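Makum Storage Group
Minutes of the Monday meeting
Room 328, start 9:30
Represented: Makum, Garkum, Csonka, Moretti

1. Previous minutes
Accepted with one correction. Under item 7, "drawer" should read "shelf."

2. Zippered pouches
The group went back to the question left open in July: whether small zippered pouches are stored flat or upright on the shared shelf. Makum reported that flat pouches get stacked, and that the lower ones are then forgotten. Upright pouches stay in sight but fall over when they are less than half full. The green patterned pouch was used for the discussion.
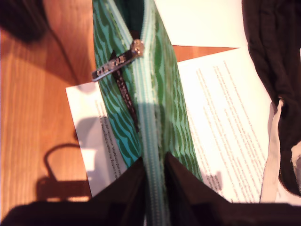 Should a pouch be emptied before it goes on the shelf? Loose papers and receipts come out, and everything else stays in. The owner is responsible for checking the inside pocket, if there is one.

Csonka noted that long zipper pulls catch on the wire shelf when pouches are taken out in a hurry. Agreed that pulls are tucked down on the side facing the wall. No change to the shelf itself.

3. Shared table
The table is still being used as a holding area for things that belong elsewhere. Cosmetic pouches, drinks and pet food have all been left on it together. Moretti proposed one rule for all three: food and drink to the kitchen, personal items to the shelf, paper to the tray. The pet food is to be kept closed and off the table at all times.

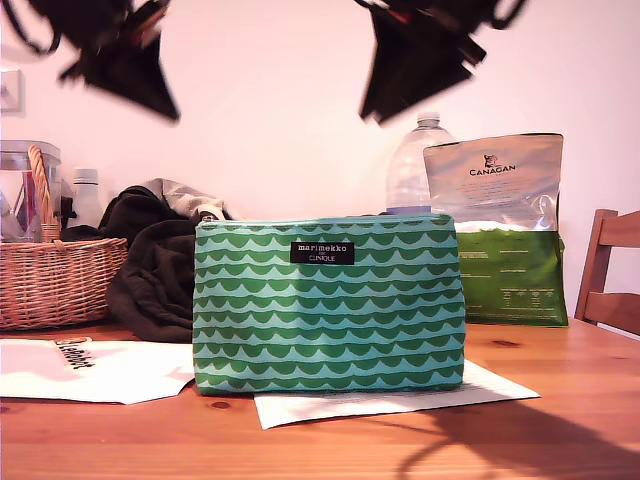 Garkum objected that a water bottle in use should not have to go back to the kitchen every time, and asked for an exception during working hours. Accepted. The exception does not cover empty bottles.

Coats were raised under the same item. A coat put down on the table covers whatever is under it, and small items are then reported missing. There are hooks behind the door. Makum will check whether the existing hooks can hold heavy winter coats - two of them are known to be loose.

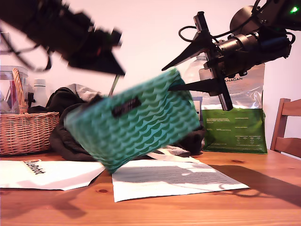
4. Labels
Csonka presented a sample tag for pouches and bags. The tag is 30 mm wide and takes one line of text. Moretti considered the type too small to read from the upper shelf. Csonka will bring 3 other sizes to the next meeting.
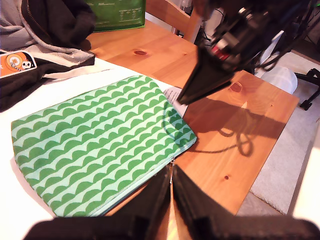 Placement of the tag was discussed next. A tag tied to the zipper pull is quick to attach but adds to the catching problem in item 2. With the pouch lying flat on a white surface and the zipper along its lower edge, the pattern takes up the rest of the fabric, and a small tag in a similar green would be hard to find. Agreed that tags will be plain yellow and fixed at the end of the zipper.

5. Actions
Makum: check hooks.
Csonka: tag samples, yellow.
Moretti: write out the table rule and post it by the door.
Garkum: move the paper tray to the shelf end.

Meeting closed 10:15.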